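Prirnus Community Help > Laundry and Linens > Folding and Storage

Does a folding sheet really keep T-shirts flatter, or is this one of those tips people just repeat?

Asked by Deepak Rawat, 7 Jan 2025
Viewed 439 times

Every laundry thread I read says the same thing. Spread a clean sheet over whatever you fold on, smooth it out, fold on top of that, and your shirts come out neater because the fabric "grips" and doesn't slide. I have been doing this since September and I'm not convinced it does anything except give me one more thing to wash.

My cover is a plain pale one, cotton and polyester, 300 thread count if you believe the package. I don't, much. It's bigger than it needs to be and I've never ironed it. The first shirt goes fine. Then I drag the shirt toward me to do the second fold and the cover comes along with it, so now I have a ridge under the shirt. I smooth out the ridge and the shirt bunches. By the end of a load I'm spending more time on the cover than on the clothes.

I also bought a Skosano folding board, the hinged kind, and on top of the cover it's worse. The board needs something firm under it and the cloth lets it skate around. On a bare tabletop it works okay for T-shirts and is useless for anything with a hood.

Somebody at work told me to spritz the cover with Kullodex crease spray and stretch it by hand. I tried it twice. Flat for one afternoon, smells like a hotel elevator. I would not buy it again.

The other problem is stuff. Put a big clean surface in front of people and they will set things down on it. Phones, snacks, papers, chargers. Then you're folding in whatever corner is left, and shoving the clutter over pulls the cover sideways too.

The cover, creases included:

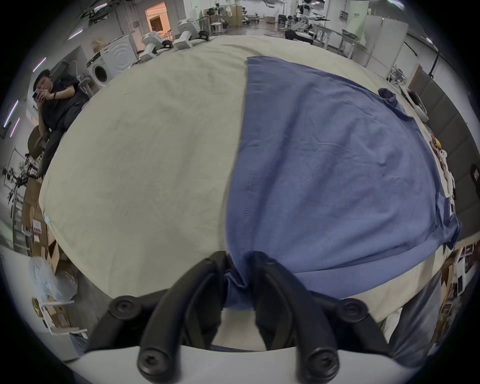
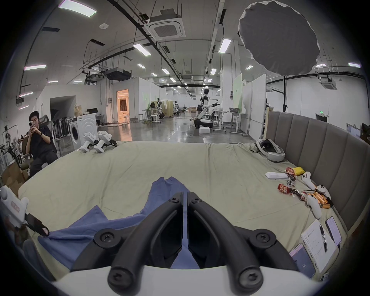
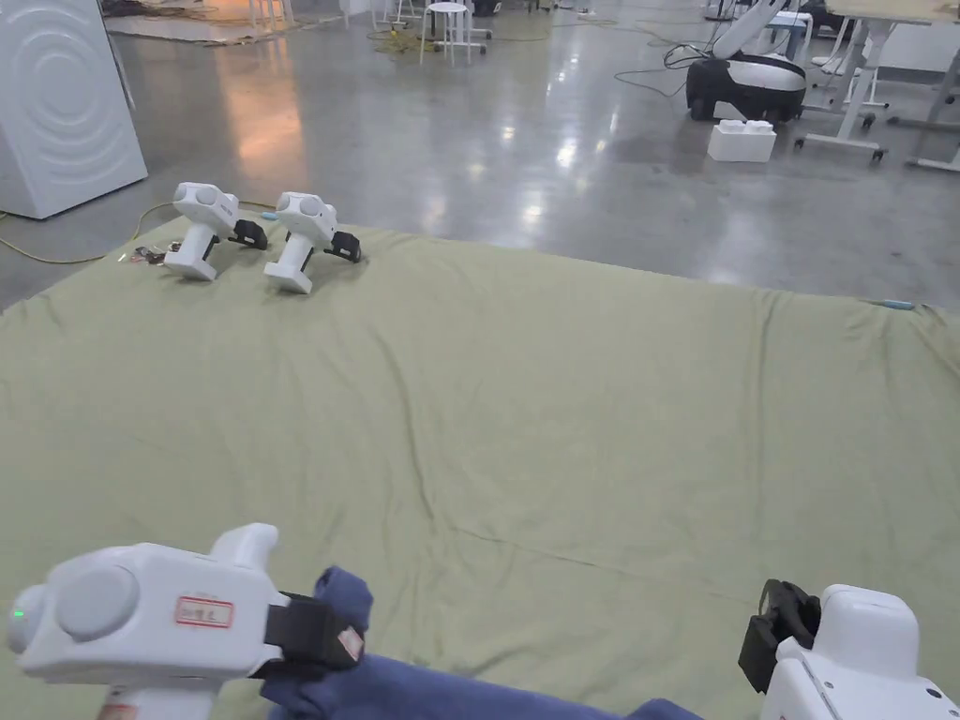 So what I want to know is pretty narrow:

Is there any real reason to fold on fabric instead of a hard surface, other than keeping the clothes clean?

If I do keep using a cover, how do I get it to stay put? Bed clips, a heavier cloth, something rubbery underneath?

Does a heavier fabric wrinkle less, or does it just wrinkle in bigger folds?

I fold jersey T-shirts mostly. Please don't tell me to iron the cover before every load. If I had time for that I'd iron the shirts.

3 answers

Poonam Ahuja
Marked as helpful by the asker

You're right to doubt it. I've folded laundry for other people for a living and I never saw the sheet do anything for the folds themselves. Its job is to keep clean clothes off a surface you don't trust. If your surface is wiped down, skip it.

The "grip" part is half true, and I think that's where the tip comes from. Slippery things like satin or gym tops do slide around on a polished table, and a cloth helps with those. Jersey doesn't slide much. Jersey on cotton sticks to it, so when you pull the shirt you pull the cover. You have the one combination where the tip works against you.

If you want to keep a cover anyway:

Get one that fits. Extra cloth is what makes the ridges. A fitted sheet on a mattress beats a flat sheet twice the size, and on a table you want something with elastic corners or you want to tie it underneath.

Bed clips work on a mattress. On a table I used the metal clips sold for picnic cloths. Not pretty, and they won't open wide enough for a thick tabletop, so measure before you buy.

Rubber mesh (shelf liner) under the cloth is decent on anything hard. On a bed it does nothing at all.

Stop dragging. This will do more for you than any of the above. Lay the shirt down face first, smooth it from the middle out, and when you need it closer, pick it up with two hands and put it down again. It feels slow for one load and then it doesn't.

On heavier fabric: bigger folds, fewer of them. Canvas or a drop cloth lies flatter than sheeting once it has been washed a few times. Straight out of the bag it keeps the store creases for ages. I'd be suspicious of anything labeled "wrinkle free."

For the clutter, a tray. Pick one corner, put a tray on it, and everything that isn't clothing goes on the tray. It works until the tray is full.

Comment from Deepak Rawat:
Thanks. The jersey on cotton thing makes sense, I hadn't thought about the shirt being what moves the cover. I'm still not sure about face first - I've tried it both ways and can't see a difference once the sleeves are in.

Comment from Poonam Ahuja:
There isn't much of one for a plain tee. It matters if there's a print, or if you want the neckline facing up when it goes in the drawer. Do whatever you like.

cottonwood_b

Just get a Leiva pad, it's the thick felt kind. Set it down and fold on it. Paid 40 bucks, have had it a while now, no wrinkles ever. Don't know why people bother with sheets

Comment from Deepak Rawat:
No wrinkles ever, as in you store it flat? Or do you roll it up? Every felt thing I've owned held a curl for days. Also 40 dollars is a lot for felt.

Comment from cottonwood_b:
its under the couch

hallcloset

I'd question the whole idea of doing it on a big surface. I fold standing up, shirt held against my chest, chin on the collar, sleeves back, in half, done. Then it goes straight on the stack. I only lay things down for sheets and button-ups.

The folds aren't store quality, but I pulled six of my shirts out of the drawer after a week and six that my sister had folded on a table, and neither of us could say which were which. They've all been squashed under other shirts by then. The drawer decides how flat they are.

One thing I'd add to the first answer is that it matters how long clothes sit in the basket. A shirt folded an hour out of the dryer has its wrinkles already and no cover will take them out. If you're folding a day later, that's where I'd look first.

As for the board, take it off the cloth and use it on the hard table, or return it if they'll still take it. I had one and it ended up holding the closet door open.

Comment from Deepak Rawat:
I usually fold the next day, so you may have a point. I'll try it without the cover for a while. Leaving the question open in case somebody has tried canvas on a bed.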